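FOR IMMEDIATE RELEASE

Viseck Opens a Candle-Making Room in Unura, and Yes, You Can Bring Your Own Jars

UNURA, March. I've been making candles in my own kitchen for longer than my oven would like, and I'm so happy to finally be writing this one: Viseck, my little candle supply business, now has a real workroom. It's on the ground floor of the Fragkou building, up the ramp from the parking lot, and the door opens to the public on the first Tuesday of the month at 10 in the morning.

You don't need to have poured a candle before. You don't need to buy anything either, although I won't stop you (the shelf of amber jars is right by the door, and I know what I'm doing). A seat at a table is free during open hours as long as you're using wax and wicks, ours or yours. Classes cost extra and run in the evening.

So what's in the room? Tables you can spill on, two wax melters, a sink with a proper grease trap, and more wicks than I have ever owned at one time. Our opening order came to 846 of them, cotton, already waxed and already crimped into their metal tabs. I know there are people who like to cut and dip their own, and you're welcome to bring your spool! But for a first candle I'd much rather hand you one that stands up straight in the jar and lets you get on with the fun part, which is arguing over scent.

The part I fussed over most is the sorting. Wicks come in a big springy bunch and they hook onto each other by the tabs, and if you yank one you get six. At home I kept mine in a drawer and lost a good part of every Saturday to it. In the new room we tip them out onto a green tabletop, where the pale cotton shows up nicely, and the good ones go into a basket. The basket is 3D-printed, bright blue mesh on top and pink at the bottom, wider at the foot than at the rim. I love it an unreasonable amount. You can see through the holes when it's time to refill, and it doesn't tip over when somebody leans across for the scissors. 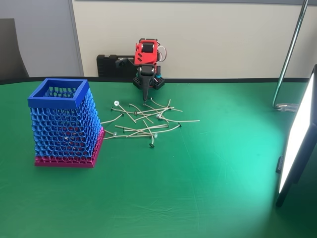 Fivon wrote in after our newsletter went out and asked whether all this sorting was really worth the trouble, given that a bent wick can be straightened with your fingers once it's in the wax. Fair question, and my answer is yes and no. A gentle curve is fine. You warm it a bit, pull it straight, hold it with a clothespin across the jar and it'll behave. A sharp kink near the tab is another matter, and I've had enough candles burn down one side and leave a wall of wax on the other that I set the kinked ones apart now. They go in a coffee can and get used for fire starters, with pine cones and whatever wax is left in the melter.

Fivon also wanted to know about loose tabs, and I'm glad that came up. Give the wick a light tug before you stick it down. If the tab slides, squeeze it with pliers. There's a pair on a string at every table, on a string because I've met myself.

Now for the evening classes. There are three to start with. The first is plain container candles in soy wax, start to finish, and you go home with two. The second is all about scent, how much to add and when, and why your kitchen smells wonderful while the candle smells like nothing (we've all been there). The third is for beeswax, both rolled and poured, and it's the one I'm most nervous about teaching, so please be kind. Each class is $36, with wax, wicks and jars included, and each one has space for a dozen people.

If you're bringing your own jars, please wash them and peel the labels at home. Thick glass only. No wine glasses, no thrift store teacups with a crack you think is fine, and nothing narrower at the top than it is at the bottom. Old candle jars are great, and if there's wax stuck in them we can melt it out for you.

Kids are welcome at the sorting table and at the beeswax rolling, with a grown-up. The melters are for adults.

To sign up for a class, stop in during open hours and put your name on the clipboard, or reply to the Viseck newsletter and I'll write it down for you. Closed-toe shoes, please, and tie your hair back if it's long. Wear something you don't mind getting wax on. I've got aprons, but they're short and the wax always finds the sleeve.

About Viseck: Viseck sells wax, wicks, jars and scent oils to home candle makers in Unura and the towns nearby. It's run by one person and a very patient label printer.

Press questions and visits: ask at the workroom, Fragkou building, ground floor, during open hours.

###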